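Chapter 3

Disease Control in Closed Institutions

3.1 Scope of the Chapter

A closed institution is a place where people live, sleep and eat under one authority and cannot leave at will. Prisons, jails, detention centers, secure hospitals and some military barracks fall within this definition. Nursing homes and boarding schools share many of the same features, although their residents have more freedom of movement and are governed by different law.

The previous chapter dealt with the spread of respiratory infection through a general population. The models used there assumed that contact between persons varies with age, work and household size, and that individuals can change their behavior in response to risk. Neither assumption holds well in a closed institution. Contact is set by the building and the daily schedule. A resident who wishes to keep a greater distance from others usually has no means of doing so.

This chapter considers how infection enters such institutions, how it moves once inside, and what administrators can do within the limits of their buildings, budgets and legal duties. Release of residents as a public health measure is treated separately in Chapter 4 and is mentioned here only where it affects the number of people held.

3.2 Routes of Entry

Infection enters a closed institution by one of three routes: new admissions, staff, and visitors or contractors. Supplies and mail play a minor part for respiratory disease and are discussed in Section 3.6.

New admissions are the easiest route to control. Admission takes place at a known point, is recorded, and can be followed by a period of separation. The difficulty lies in the space needed. Consider the district jail at Peddale, which is used as a case throughout this part of the book. The jail holds 800 residents. Its intake unit has 16 rooms. If each new resident is kept alone for the full period of separation, the unit fills as soon as admissions outpace departures, and later arrivals must either share a room or go directly to the main housing blocks. Sharing a room resets the period of separation for everyone in it each time a person is added. An intake unit run in this way can hold people for much longer than its written policy states.

Staff are harder to control. They enter and leave at every shift, live in the surrounding community, and often work in more than one unit. In many systems they also work overtime in a second institution. Symptom checks at the gate detect only those who already feel ill and are willing to report it. Where sick leave is unpaid or limited, reporting falls. For this reason, leave policy should be read as part of an institution's infection control plan, even when it is kept in a separate document and managed by a separate office.

Visitors are the route most often closed first. Closure is simple to order and quick to take effect, but its cost is borne mainly by residents and their families. It also removes a source of food, clothing and money on which some institutions depend without acknowledging it in their budgets.
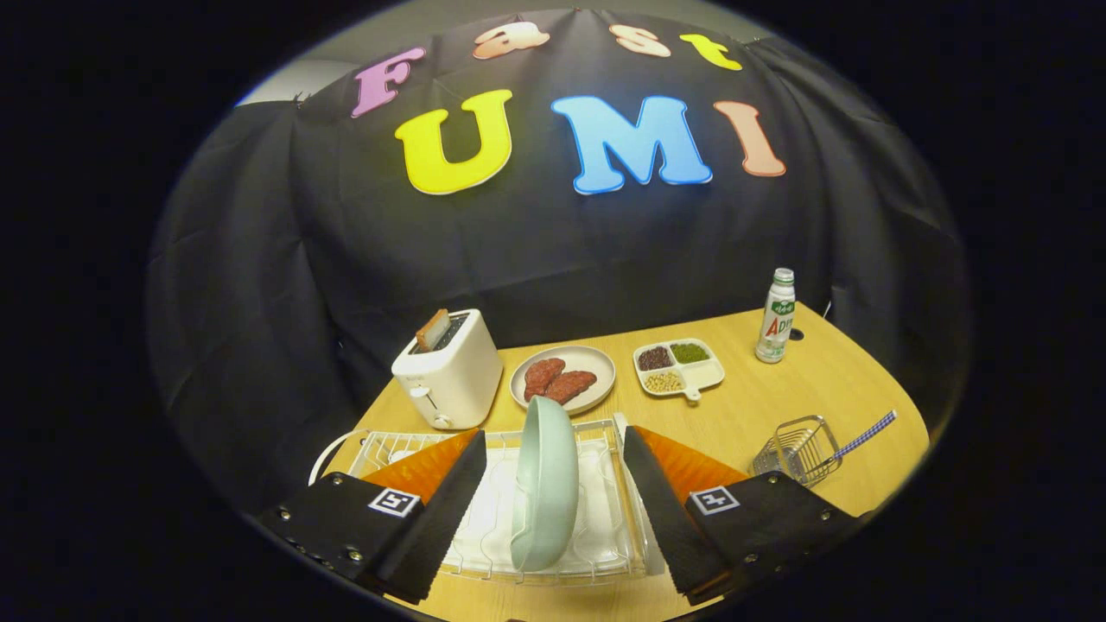

The Sandu provincial prison shows how this dependence works. Families there supplied a large part of the evening meal. When visits were suspended in April, the kitchen was expected to make up the difference with the same staff and equipment. Meals were delayed, residents waited longer in the food line, and the line itself became a place of close contact. The order that closed one route of entry therefore increased spread along a path that had previously been minor.

3.3 Movement Within the Institution

Once an infection is present, its path depends on which groups of residents share air, water, food service and staff. The basic unit of analysis is the contact group, defined as the smallest set of residents who can be kept apart from all others for a full day without interrupting essential services.

The contact group is often larger than the cell or dormitory. Two dormitories that use the same washroom at the same hour form one contact group. So do two wings served by the same meal cart, if residents from both wings handle it. Floor plans do not show these links. They must be found by following the daily schedule from the first count to lockup.

At Zutosero, a regional detention center with 17 dormitories, a review of this kind found that the institution had only 3 contact groups. The dormitories were physically separate, but laundry, exercise and clinic visits joined them. Staggering the exercise hour had little effect, as the same dormitories still met in the clinic corridor. Assigning each group its own clinic day had a larger effect and required no building work.

Transfers between institutions deserve particular care. A transfer is an exit for one institution and an admission for another, and each may assume that the other has done the screening. Written agreements should state which side tests, when the result is due, and who may delay the movement.

3.4 Medical Separation and Punishment

Medical separation places a resident apart from others to protect health. Disciplinary segregation places a resident apart as a penalty. The two are distinct in law and purpose, but they frequently use the same rooms. Where a resident expects to lose bedding, phone access, reading material or time outdoors on becoming ill, symptoms will be concealed.

The Stomudum regional rules address this problem by requiring that a resident in medical separation keep all property and privileges that can be safely provided. The rules also require a daily visit by health staff and a written end date for the separation. Compliance is checked from the log of each room, which must be kept apart from the disciplinary record.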